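Submitting Tracks to Gullulley Radio – Frequently Asked Questions

What file format do you accept?
WAV or AIFF, 24-bit, at 44.1 or 48 kHz. MP3 files are accepted for preview only and will not be aired. Do not send links that expire.

How loud should the master be?
There is no fixed target. Playout levels every file before broadcast, so a heavily limited master gains nothing. Leave 1 dB of true peak headroom.

Is there a limit on submissions?
Two tracks per artist per month. An EP counts as separate tracks. The upload form rejects any file over 300 MB.

Do you play explicit lyrics?
After 10 p.m., yes. For daytime rotation, send a clean edit with the same title plus the word "clean" in the file name. Edits with reversed words are fine – long gaps of silence are not, as they trigger the dead-air alarm.

Who listens to the submissions?
Honeylyn Abella handles hip-hop and R&B. Noel Marquez handles electronic and everything instrumental. Each track is played through once in full.

When will I get an answer?
Within 5 weeks. The queue stood at 161 tracks at the start of September. Please do not resubmit a track that is still pending; the system treats it as new and moves it to the back.
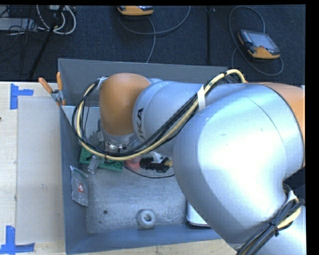

Photo: Eduardo Bautista / Gullulley

Can I submit a track with uncleared samples?
No. List every sample in the notes field, including those from royalty-free packs. Tracks with an empty notes field are assumed to contain no samples.

Can I submit a remix?
Only with written permission from the rights holder of the original, attached as a PDF.

Does airplay affect my rights?
No. You grant a non-exclusive license to broadcast and to keep the show in the archive. To have a track removed from the archive, write to the address in the footer and give the show date.

Related
Mixtape Guidelines for Guest DJs
How the Jomencombe Session Was Recorded
Metadata Fields Explained

14 shares | 2 comments

Contact: Renata Pawłowska, Music Desk | © Gullulley Radio | Back to top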